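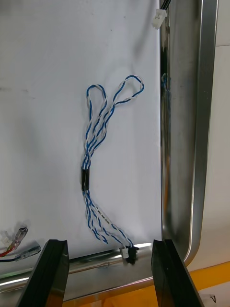
Finding a hanging connector from the wrist camera

Ondedach is the perception package we run on the wiring cell. This page covers one job: getting a grasp pose for a connector at the free end of a twisted harness. You should already have the arm driver running and a hand-eye calibration saved. If you have not calibrated, do that first, as nothing below will work without it.

The harness we use for this is blue and white twisted pair with a black sleeve partway down, ending in one white and one black housing. It hangs against a white panel in a steel surround. Other colours are fine, but you will have to redo step 3.

Step 1. Fix the exposure

Auto exposure hunts whenever the rail moves through the view, so turn it off. In camera.yaml set:

exposure_auto: false
exposure_us: 4000
gain: 0

If the panel comes out dull grey, add light before you add gain. Restart the camera node; it only reads this file at startup.

Step 2. Mask the bright metal

Polished steel gives you false wires. There is a faint blue reflection of the harness on the inner face of the upright, and the colour segmenter will happily trace it as another strand. Open the mask editor:

ondedach mask --live

Draw one polygon over the upright and a second over the rail. Keep the rail polygon tight, as the connectors rest against the metal lip and a loose mask will eat the lower half of both housings. Mask the gripper fingers too. Those polygons are fixed in the camera view, so they go in tool_mask.json. The other two move with the arm and go in scene_mask.json, which stores them in the base frame. Mixing up the two files is the usual cause of a mask that drifts.

Step 3. Segment the strands

Run the segmenter on blue only. White insulation on a white panel gives almost no contrast, and trying to include it brings in every scuff mark on the surface.

ondedach segment --colour blue --min-area 142

The output will be a broken line, because the blue strand goes behind the white one at every twist. Leave the gaps alone. The tracer in the next step joins them using the direction of each piece.

Step 4. Trace down to the end

Start the trace at the black sleeve and go down only. The loops above it cross each other, and a trace started from the top can take the wrong branch.

ondedach trace --seed sleeve --direction down

Watch for the label tag on the lower strand. It hides the wire for a short length, and version 1899 and earlier stopped there. If yours does, update, or raise max_gap until the trace carries on past it.

Step 5. Pick the housing

The tracer gives an end point for each branch. Around each one, the detector fits a box and reports its colour. Ask for the one you want by name:

ondedach pick --target black_housing --dry-run

The black housing is the easier of the two and the one to try first. For the white one, switch the detector to edge mode. Check that the box is on this harness and has not jumped to other wiring on the panel. We have a red lead and a dark lead with crimp terminals to the lower left, and a small white connector beside them that scores well as a white housing. A region of interest that leaves out that corner fixes it.

Step 6. Check the pose, then move

The dry run prints a pose and draws the approach line in the viewer. The line should pass between the open fingers and stop at the housing. If it stops short, look at the depth first — shiny metal behind a small part often pulls the estimate off.

When it looks right, set the approach timeout to 600 ms, drop the speed override to its lowest setting and run the same command without --dry-run. Keep a hand on the stop button for the first few runs after any change to the masks.

If the harness is swinging, wait for it to settle and start again from step 3. The masks can be kept as they are.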